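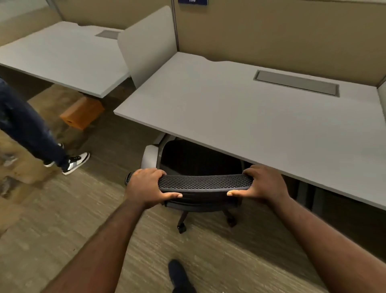
Both hands on the backrest, chair half under the desk.

Trendura Office Recordings: Frequently Asked Questions
Last updated March 2021

I run the recording service at Trendura, and I answer most of the email too, so these are the questions I get week in and week out. If yours isn't covered, write to me!

What do I get when I order?
Short recordings of everyday office jobs, seen from head height, with the hands in view. Chairs get moved, drawers get opened, mugs get carried from one desk to another. Each clip comes with a plain sentence saying what the job is and a start and end time for each step. People use them to teach robots to work in offices, or to check whether a robot they already have understands what it's looking at.

How big are the packs?
The Starter pack has 500 clips, the Standard has 1000 and the Large has 3000. You can move up later and pay only the difference (I get asked this a lot, and yes, I mean it).

Why so many chairs?
Because you asked for them! Chairs are our most requested item by a mile. A chair on casters rolls, swivels and catches its armrests on the desk edge, and a robot has to cope with all of that at once. The Standard pack has 29 chair jobs, from tucking one in to turning it to face the aisle.

Do you clear people out of the office first?
No. We record in working cubicle areas, and folks walk by. Sometimes you'll get a pair of jeans and sneakers going past the desks while the chair is being moved. If you need clips with nobody passing through, tick "quiet only" on the order form and I'll filter them for you. The pack gets smaller when you do that, so order one size up.

Are faces visible?
We blur any face before a clip leaves our office. Same for screens and papers on desks. Send me the clip number if you spot one we missed and I'll replace it.

Some clips are a bit blurry. Is that a fault?
Usually not. Heads move when people work, and legs in the background move too. We drop a clip if you can't follow the hands, and keep it otherwise. Customers who want only the sharpest ones can sort by the blur score in the index file.

Does it work with Lagman or Driker?
Driker reads our files as they are. For Lagman you'll need the small converter in the tools folder – run it once on the whole pack and go get a coffee.

Can you record in my building?
Yes, from one floor up to a whole site. I'll need a floor plan, a list of the jobs you want and a contact on your side. Bookings for December fill up early, so get in touch ahead of time if that's when you want us.

How do I pay?
Card, or invoice through Trustby. You get the download link once the payment clears, and it stays live for a year.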